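Progress report to the Leite equipment fund
Prepared by Raíssa Andrade, 6th January

Spending to date

Of the $3,708 released to us in August, we have spent a little under half, nearly all of it on cable, connectors, replacement sleeves and bench fittings. No large purchase has been made. I know the plan had us placing the main order by now. I held it back, and I would do the same again on the information we have.

The Rustix quote

Rustix wants $900 for a service package on each arm, paid up front. The package covers remote support and one visit. It leaves out fabric covers, fingertips and shipping, the three things we go through fastest. I asked twice what the visit includes and got the same brochure page both times. Until there is a list of tasks in writing, I don't recommend paying.

The Wultero quote is cheaper and easier to read, but the lead time is "to be confirmed" and so is the warranty. Their salesperson told me over 80 sites are running the same gripper. I asked for the names of 2 that would take a phone call and am still waiting.

Where the work stands

Bench work has gone on with the equipment we already have. 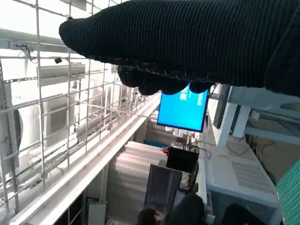
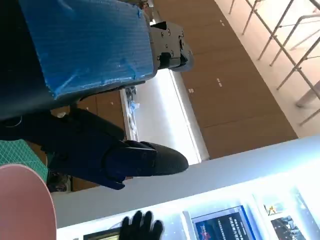
Fabric-covered robot hardware and display screens in the work area.

The sleeves remain my main worry in the budget. Both vendors treat them as a minor consumable and neither will say how long one should last. Our own log is too short to settle it. The original plan allowed for a single set per arm per year, a figure that came from a sales sheet, and I would not defend it in front of your board. I have asked the bench team to write down every change, with the hours on the arm, so that the next request rests on our own numbers.

The scheduling software from Ilow is a separate matter. The trial runs out soon. It does what a shared calendar does, with more log-ins. Two people on the team like it and the rest have gone back to email. I would let it lapse and move that line to spare fingertips.

What I am asking for

Permission to carry the unspent balance forward, and to delay the choice of vendor until Wultero gives us references and Rustix gives us a task list. If neither arrives, I would like to get a third quote, even though that pushes the order back again. I would also like the training line left alone for now. Both vendors say training is included, but I have not seen that in either contract.

Receipts are attached in the order they were paid. The one for connectors is missing its second page and I have asked the supplier for a new copy.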